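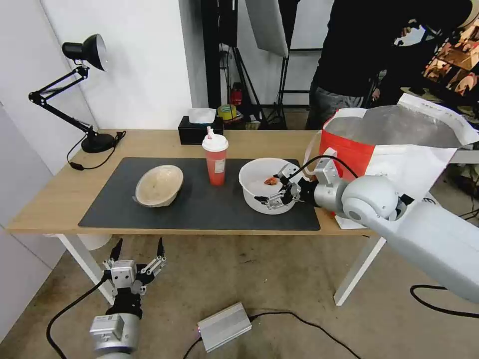 How often does a shared table need a safety check if it is used for both snacks and desk work?

Once a month is enough for the table, the lamp and the mains leads. The items on top should be looked over at the end of each day of use.

Prarkunside, Lunis room: table and surroundings
Checked by: Rajeshwari Krishnan
Date: 10/12/21
Marking: OK / Attend / Not checked

1. Table

1.1 Top level, no rocking when leaned on at each corner. OK
1.2 Legs tight to the top. OK
Comment: White legs checked down to the floor. Cosmetic, no entry in the repair book.
1.3 Edges free of splinters and raised joints. OK
1.4 Mat lies flat, corners not curled. OK
Comment: The dark grey mat takes up most of the top. Lift it at each monthly check and wipe underneath. Crumbs had collected along the back edge when it was lifted.

2. Lamp

2.1 Base flat on the table and clear of the edge. OK
2.2 Spring arm holds its position when released. OK
Comment: Arm sinks slightly if the shade is pulled right forward. Left as it is. Recheck in March.
2.3 Shade clear of paper and fabric by 15 cm or more. OK
Comment: The shade is turned to the wall. Measure again if anyone turns it towards the tissue box.
2.4 Cord undamaged along its full length. OK
2.5 Cord routed so that it cannot be caught. Attend
Comment: Cord drapes over the table edge. Fix with an adhesive clip to the underside of the top, leaving enough slack for the lamp to be moved. Clips are in the Ospina drawer, second from the top.

3. Floor and leads

3.1 Carpet flat, no lifted seams. OK
Comment: Worn, but sound. Replacement was raised at the last review and deferred. The pile is thin enough that a spilt drink will go straight through to the backing, so blot at once.
3.2 Leads clear of the walking route. Attend
Comment: Black leads lie on the carpet in front of the table. Keep them to one side of the route or under a floor cover. The Nudari cover in the store is 2 m long and will do for a single run.
3.3 Plugs and sockets cool to the touch after an hour of use. OK
3.4 No drinks on the floor. OK

4. Food and drink

4.1 Drinks lidded. OK
Comment: The tall red cup with the domed lid and straw is acceptable. A straw opening will still leak if the cup goes over — keep it towards the back of the mat, away from the lamp.
4.2 Cups labelled. OK
Comment: There is a white label on the side of the cup. Replace labels when the writing fades.
4.3 Bowls free of chips and cracks. OK
Comment: Applies to the white plastic bowl. Run a finger round the rim, as fine cracks do not show on white.
4.4 Woven bowl used for dry or wrapped items only. Attend
Comment: Pale, speckled fibre, hard to clean once stained. It was also standing tilted. Set it flat on its base before anything is put in it.
4.5 Insulated bag lining intact. OK
Comment: Orange-red and white bag, right-hand end of the table. Silver lining wiped and dried. Leave the flap open for 18 hours after washing or it will smell.

5. Sundries

5.1 Tissues in reach of the table. OK
Comment: Black box, back of the table. Refill packs hold 100.
5.2 Waste bin emptied. Not checked
5.3 Window catch. Not checked
Comment: Key not on its hook.

Items to close: 2.5, 3.2, 4.4, then 5.2 and 5.3 at the next visit. Initial each one on the sheet inside the cupboard door — the copy on the wall is for reading only.

R. Krishnan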